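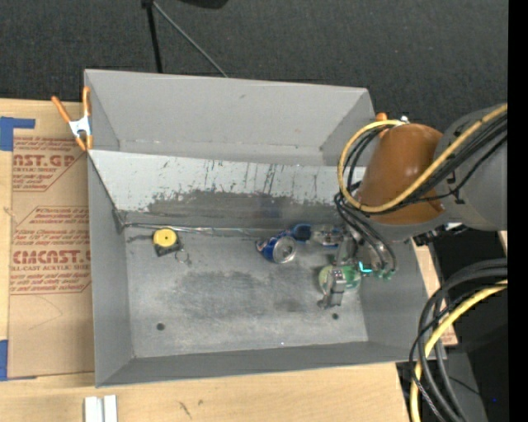

Do students need to know programming before they join the picking project?
Most of our members started without it. In the first month, new people learn to jog the arm by hand and to write the run log, and the programming lessons come after that, in small groups.

Posted in: Clubs & Teams > Robotics > Minutes
14 comments | 21 shares

MINUTES – Robot Picking Project, June meeting

Place: the lab room, back table
Start: 4:10 in the afternoon
Chair: Surachet Intarasuk
Minutes: written by the club secretary, corrected once after the chair read them
Present: the gripper group, the vision group, the log group and two first-year students who are visiting. The transport group sent a written note.

1. Minutes of the last meeting
The minutes were accepted with one correction. Under item 4 it was written that the vision group would pay for the new lens. The club pays for it.

2. Report on picking attempts
The log group presented the numbers. Since the beginning of the school year the log has 2772 attempts. Of the last 128 attempts, 68 were successful, where successful means the object was lifted and then released inside the target box. The chair asked if this includes attempts when a person stopped the arm with the button. The log group answered that it does, and these are counted as failed.

There was a discussion about whether this is fair to the gripper group. Some members would like a separate column for "stopped by operator". Agreed: the column will be added from the next session, and the old lines will stay as they are.

3. Objects
The project uses everyday objects in a metal bin, and the object list must be ready before the Parum contest opens for registration. The vision group said that shiny and transparent things are still the most difficult, especially when they lie close to the wall of the bin. A beverage can on its side is easier for them than a clear wrapper, but the two together are bad, and the software often draws one outline over both.

The gripper group has a different opinion on what is difficult. For them the flat things are the problem. With a thin ring, the finger must come down almost to the metal, and the program keeps a safety distance which is now too large for this. They asked for permission to make the distance smaller. The chair said yes, with half speed and with one person at the stop button the whole time.

The tape measure stays on the list. One member asked to remove it, and the others did not agree.

4. Bin
The bin is a loan from the Kostolent workshop. They asked by e-mail if it is in good condition. The bottom and the sloped panel have scratches and dark worn places, and our answer will mention this clearly. The chair will write it.

The clamp at the corner of the bin was discussed again. The log group reminded everybody that the bin must be clamped before the arm is switched on, also for a short test. This rule is already on the wall, but it is written small. A bigger sign will be printed.

5. Cables
The cables of the arm were discussed for a long time. When the arm reaches across the bin, the yellow cable makes a loop near the orange section. One first-year student asked if the loop can be shorter. The gripper group explained that the last joint needs the extra length to turn, and a short cable pulls on the connector. They will try two soft ties and bring the result to the next meeting. No hard plastic ties, please – they leave marks on the tubes.

6. Parum contest
Registration costs are paid by the school. The team must choose its name, and two proposals were made, Aoki and Wonener. Result of the vote: Wonener. The supporters of Aoki asked to have it written here that they would like to use it for the second team, if there is one.

The transport note says that the arm, the bin and the control box fit in the school van only if the rear seats are folded. This leaves place for the driver and one passenger. The others will go by train. Parents' permission forms are with the chair.

7. Training for new members
The next training starts after the exams. Each new member does three supervised runs before working in a pair. The two visitors may come to the training, and they said that they want to.

8. Other business
– The key of the tool drawer was not returned. Please look in your bags.
– Food does not go on the back table, also not when the arm is off.
– The log group wants one more person who can type fast. Write to the chair.

Tasks
Surachet Intarasuk: answer to Kostolent, registration form for Parum.
Gripper group: soft ties, smaller safety distance at half speed.
Vision group: test of clear objects near the wall, final object list.
Log group: new column, bigger sign for the clamp rule.

The meeting was closed at 5:35. The date of the next one will be sent by e-mail when the exam plan is known.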